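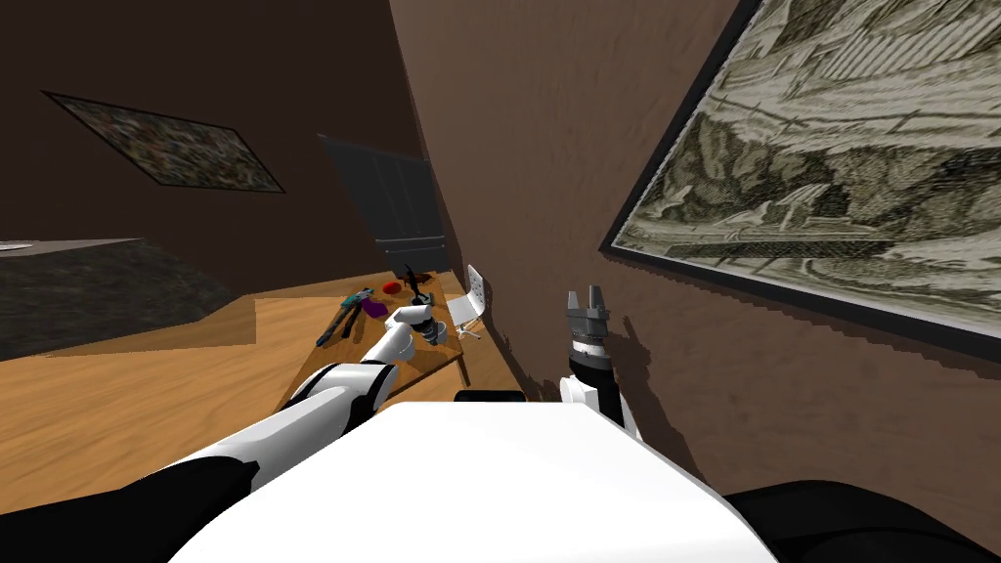 Table clearing in the simulator, left arm out over the tabletop.

September, 9.40 pm

Long day on the table. Got in before Hicham and had the overnight logs open by the time he'd parked. The batch finished at 3000 runs, which is what we asked for, and the machine hadn't fallen over partway through like last week. I made tea and read failures until my eyes hurt.

The job is still the same one. Small wooden table, odds and ends on it, the robot has to pick things up one at a time and put them where they belong. Mum does it every night while talking on the phone. When I told her on Sunday's call what I'm paid to do she asked if it could do the washing up as well, and I said no, and she asked what it could do, and I said on a good day it can move a cup.

Most of the failures were the same kind. The left arm comes in over the table at a decent height, then the wrist settles a bit off to one side, and on the way down a finger clips the thing it's supposed to be picking up. Small pale things seem to be worst. The red one and the purple one it finds well enough. Hicham thinks it's the colour against the light wood. I think it's the grasp point, because the long dark tool has good contrast and it does badly on that too. We didn't settle it. He's going to run the same layouts with a darker tabletop and we'll see.

The right arm is another matter. It spends the whole task straight up in the air doing nothing. Doaa said a person clearing a table would have something in each hand, and she's right, but every time we've let both arms in together they get in each other's way and the planner spends so long sorting that out that it's slower than one arm alone. So for now the right one is parked. I've put it on the list for after Kerar.

Kerar is the demo for the Skasinby people, who run serviced flats and want to know if a machine can reset a room between guests. Valdemar had the call with them and came back with the list of what a cleaner does there. Strip the beds, bathroom, bins, dishes, wipe down, check for lost property. I read it through and then went through it again crossing off what we can't attempt. There was one line left, clear table, and I put a question mark beside it. Valdemar wasn't pleased about the question mark. I left it there.
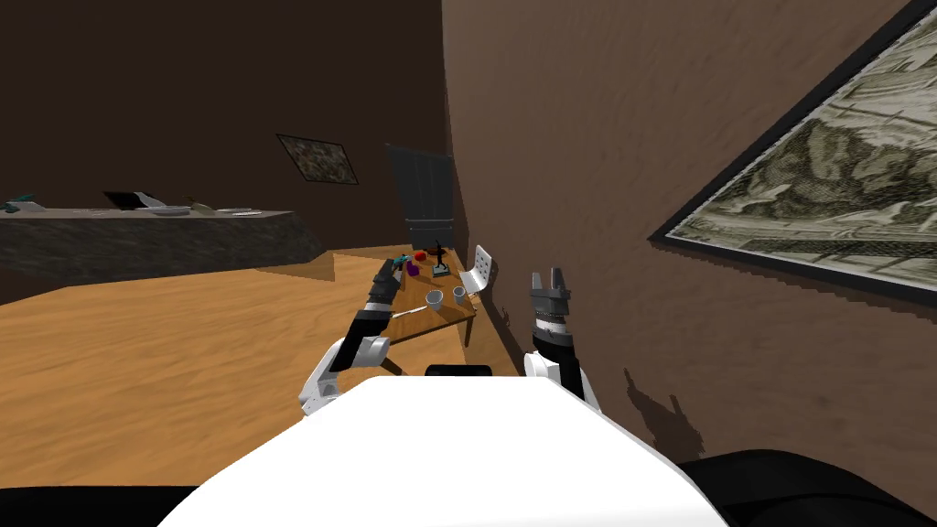 Cup layout. Arm gone right across to the far side for the teal object.

After lunch we did the cup layouts. Two cups toward the front, a thin white utensil lying near the edge, the rest of the clutter further back. We ran a set of these with the teal object as the target, to see if the arm could get past everything else without sweeping it off. Reaching over is better than it was in winter. It used to drag the elbow low and take the cups with it. Now it mostly clears them, and when it knocks something it's the black figurine, which has awkward bits poking out and is a pain for everybody. I'd be happy to swap it for something rounder but Doaa says people own awkward things and it stays.

The utensil we have nearly given up on. Thin and flat, no good way to get two fingers under it. A person slides it off the edge into the other hand without thinking. Tharindu has an idea about pushing it until it overhangs and then pinching, and he's had a go at writing it up, but it needs the second arm or a lot of trust.

Iman rang at four from the Caler workshop to ask how far off we were for her. She wants benches cleared at the end of shift, tools back on the wall. I told her what I'd tell anyone: sorting known things on a known bench, slowly, with someone nearby, maybe next year. A real bench with swarf and rags and somebody's half-eaten sandwich, I don't know. She said her apprentice was slow too but he could at least be told off.

Spent two hours after that writing up notes for Ezzat, who does the summary for Valdemar. I tried to keep it plain. One arm, one object at a time, rounded things good, small pale things poor, flat things no. All in the simulator, nothing on hardware yet. I left out the percentages until Hicham's darker table is done, as they'd only get quoted.

Home late. The kitchen was how I'd left it this morning, porridge bowl, pan, yesterday's mugs. Took me a few minutes to do the lot. Must remember to ask Tharindu for his overhang script, and renew the rego.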